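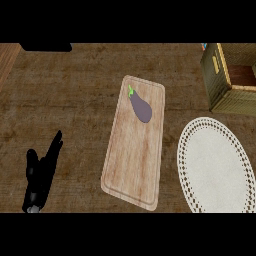

What the arm costs, and what comes after it

When Lullau decided to automate part of its vegetable preparation, the first quote it received was one page long. It listed an arm, a gripper and a controller. The kitchen supplier, which makes ready-cooked side dishes for canteens, nearly signed it.

Remedios Villalobos, who runs planning at the firm's Drurnbridge site, asked for a month to look at it again. By the end of March the page had become a spreadsheet, and the arm was no longer the largest line on it.

"The arm is the bit you can point at," she says. "Most of our money was going on things you can't point at, and we hadn't written any of them down."

The biggest of these was time on the production floor. Fitting a robot into a working kitchen means closing a bench, and a closed bench at Drurnbridge costs the firm a full shift of output. The early plan had allowed for two closures. Skisovari, the integrator that won the job, said it would need more unless much of the setting up was done in simulation first.

That is now where the project spends most of its hours. Skisovari builds tasks in software and runs them there before a real arm is ordered. The tasks are plain ones. In one, the job is to take an eggplant that is lying on a chopping board. The table has other things on it, among them a wicker basket and a white oval placemat, and the arm starts well away from the board.

Gediminas Ķēniņš leads the work at Skisovari. He says buyers often expect to see their own factory on the screen and are let down when they see a kitchen table. A full copy of a production line takes months to model and has to be changed each time the line changes. A table is cheap, and it will show early on whether a gripper is a poor match for a smooth, rounded vegetable.

His team ran the pick 1,000 times with the gripper Lullau had first been quoted for. It succeeded 701 times. A different set of fingers did better, and the quote was changed before anything had been paid for. The new fingers cost more – the saving was in not buying the old ones first.

Simulation has its own bill. Lullau pays for software licences, computing time and an engineer's days, and Villalobos has put all of it under equipment instead of research. She did this so that it would be compared directly with the price of closing a bench. Her finance colleagues objected at first and then let it stand.

There are limits to what the money buys. Neither firm treats a simulated result as a promise. Wet skins, bruised produce and poor lighting will have to be tried on the floor, and three bench closures are budgeted for that. A further sum is held back for spare fingers, guarding and staff training. Villalobos would not give the figure, except to say that it is larger than the one she started with.

Aranda, a smaller supplier that shares some of Lullau's customers, has asked to see the spreadsheet before it gets its own quotes. It has been sent a copy with the prices taken out and the headings left in.

The order for the arm at Drurnbridge has yet to be placed. Ķēniņš's team has more runs to finish, and the delivery slot is being held until they are done.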